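**Fitted sheet keeps pinging off a deep mattress, any tricks?**

Posted by Flavberg, Sunday, June 28, 2026

Hello all! We bought a lovely thick mattress in December and I adore it, but every fitted sheet I own creeps off the corners by morning. It's 37 cm deep with the topper on. I've tried clips (two pinged across the room) and tucking harder. Is there a knack, or do I just need new sheets?

**Jirville**

Ooh, I love this one! Check the depth on the packet first, as plenty of "deep" sheets stop well short of 37. Then start at the top corner furthest from you, go to the opposite corner at the foot, and do the last two after that. The diagonal pull makes such a difference! Also, wash cotton cooler than you think. Mine shrank terribly at 60 and I blamed the mattress for months.

**Pangilinan**

get jersey ones, they stretch. done

**Prollora**

Agree with the diagonal trick, and I'd add sheet straps, the long elastic sort that cross underneath (clips are hopeless, sorry). Lift each corner well up and get the seam right under before you let go. Then smooth from the middle outwards with a flat hand. I've got grey sheets on everything now and they hide a multitude of creases!
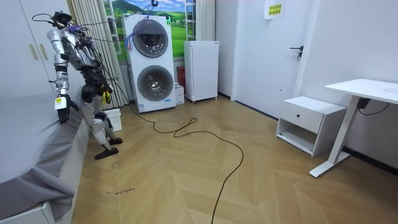

*Home & Laundry Team*

If you do buy new, measure with the topper on and add a bit for the tuck. I went one size deeper last time and haven't had a corner come loose yet, so do give it a go and let us know how you get on!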